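Journals > Interiors and Everyday Use > Articles > Section 4

4. Floors, cables and borrowed surfaces in the Utinari rooms

4.1 The rooms

The four workrooms in this part of the study are on the ground floor of the Utinari building, a former bottling works let out in small units. The tenants moved in at different times and brought their furniture with them. None of the rooms was fitted out by a designer, and the landlord supplies only the lighting, the heating and the wall sockets. We chose the building for that reason. Our interest is in how people arrange a room when the fixed parts of it, chiefly the walls and the sockets, were settled by someone else.

Visits were made by Marcela Baláž and Juraj Polák in June, in the late afternoon, when the rooms were in ordinary use. Occupants were asked not to tidy beforehand. Each visit produced a floor sketch, a set of photographs and a short talk with whoever was working there. The sketches were redrawn at a common scale by Radoslava Říha and form the basis of the comparison in Section 5.

4.2 The curved wall

The room we call Cheng, after the name painted on its door, has the least regular plan of the four. One side is a curve of bare brick, and straight furniture can't be pushed flush against it. Tenants in this position usually do one of two things. They pull the furniture forward and accept a gap behind it, or they turn it at an angle and lose floor. Romana Machala, who has worked in the room longest, told us that the table had been tried both ways and that the gap was "easier to live with, apart from the pens".

The sockets matter as much as the curve. They are set into the brick, and whatever needs power has to come to the wall or be reached by a lead.

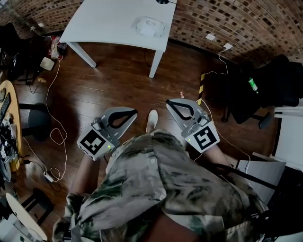

Interiors and Everyday Use, vol. 20, p. 49

Figure 1. The Cheng room: wooden floor, white table and curved brick wall, with two outlets to the right and a cable running down from the lower one.

The white table in Figure 1 carries very little: a square white device with a round top and, at the far edge, a small black object with a thin cord. Other things have settled on the right-hand side of the room. A green-and-white bottle rests on the seat of the office chair, and a grey cardboard box leans near the white unit with a black strap across it. We class the chair here as a borrowed surface, meaning a piece of furniture that holds something it wasn't made to hold. Chairs were the most common borrowed surface in the building, ahead of window sills and radiators.

The thin white cable lying on the planks was recorded separately. In our scheme a lead counts as loose if it crosses open floor without a cover, tape or clip. Pale leads on a reddish-brown floor like this one are easy to pick out, and occupants of the darker-floored rooms mentioned this more than once. In the Adine room, where the floor is grey vinyl, two people said they had stopped noticing the leads altogether.

4.3 What the occupants said

Complaints about storage were milder than we had expected. Eduard Sokol, in the Hasten room, said he would rather have another socket than another cupboard, and this view was shared across the building. Several people described moving the same few objects from one seat to another during the day. The annual budget for small repairs and fittings is 2,000 euros for the whole building, and requests for extra sockets have so far been put off.

We return to the placing of sockets in Section 5, where the sketches from all four rooms are laid over one another.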